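Kudine landing table in dark grey: my review after a few months
10 Jul 2024

I wanted a table for the landing for ages. We've got one of those awkward bits of floor at the top of the stairs, too big to leave bare and too small for a proper desk, and it had turned into the place where post and odd socks went to live. I'd looked at the Swanepoel ones (lovely, but far too deep, you'd be squeezing past sideways) and in the end I went for the Kudine in dark grey. It arrived in February, so it's had a decent go by now and I feel I can say something useful about it.

First the delivery, which was fine. One flat box, very heavy, and the driver left it just inside the front door, so getting it upstairs was down to us. Take the top up by itself and go back for the rest! We tried it all in one go and had a rest halfway, which on a turning staircase is no fun whatsoever. The instructions run to 22 steps and half of them are the same step for a different leg. Two people, one evening, plenty of tea. The allen key in the bag is rubbish, so if you've got your own, use it. One of the bolts had a bit of paint in the thread and needed persuading, but everything lined up and it doesn't wobble, even when the washing machine is spinning underneath.

I'll be fair about the price. It was 400 pounds, and that's a lot for something to put flowers on. I did have a moment of wondering what I'd done when the email came through. But I'd bought a cheap one before it and that went to the tip inside two years, so I'm telling myself this is the sensible option. 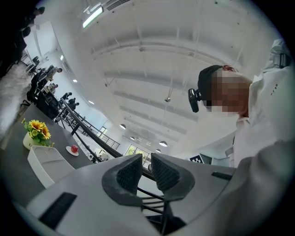
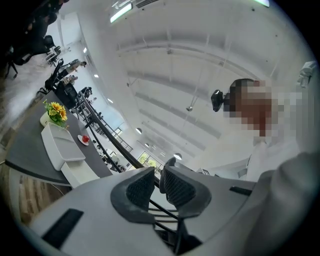 Colour was my big worry. On the website the grey looked nearly blue, and I'd already decided the railing was staying black whatever happened, so I was nervous about having two dark things next to each other. I needn't have been. The grey is flat and quite soft and it sits happily alongside the black without trying to match it. It does want something cheerful on it though, or it can look a bit stern, and the yellow sunflowers in the little round white vase do the job nicely. I've tried the vase at both ends and I like it better off to one side, as the middle always ends up being where people put things down. White china looks good on it too. A white plate with a single red apple on it looks far smarter on that top than it has any right to, and I say that as someone who normally keeps fruit in the carrier bag it came home in.

Now the moans. Dust! Dark grey shows every speck, and if the sun's out you'll see it an hour after you've wiped it. I do it with a barely damp cloth and then a dry one, and spray polish left smears that took me three goes to get off, so don't bother. It also marks if you drag anything rough across it. There's one small scratch from a pottery bowl with an unglazed bottom, entirely my fault, and I've since stuck felt pads under everything that lives up there. A white tray is handy for keys and bits as well, it saves the top and you can see what you've dumped in it.

Measure properly before you order. Mine is 94 cm along the long side and I had made a newspaper template first, which I'd really recommend if you're putting it anywhere near stairs. Walk past it with a laundry basket. Walk past it in the dark. I moved my template over a bit after doing that and I'm glad I did, I'd have been catching my hip on it every night.

I did look at the Addale one too, which is cheaper and has a drawer, and if you need somewhere to hide things that might be the better buy. The drawer felt flimsy in the shop and I know full well I'd only fill it with dead batteries.

Four stars from me. It'd be five if they put a decent allen key in the box and knocked a bit off the price. Kudine do a bench in the same grey and I'm trying very hard not to look at it.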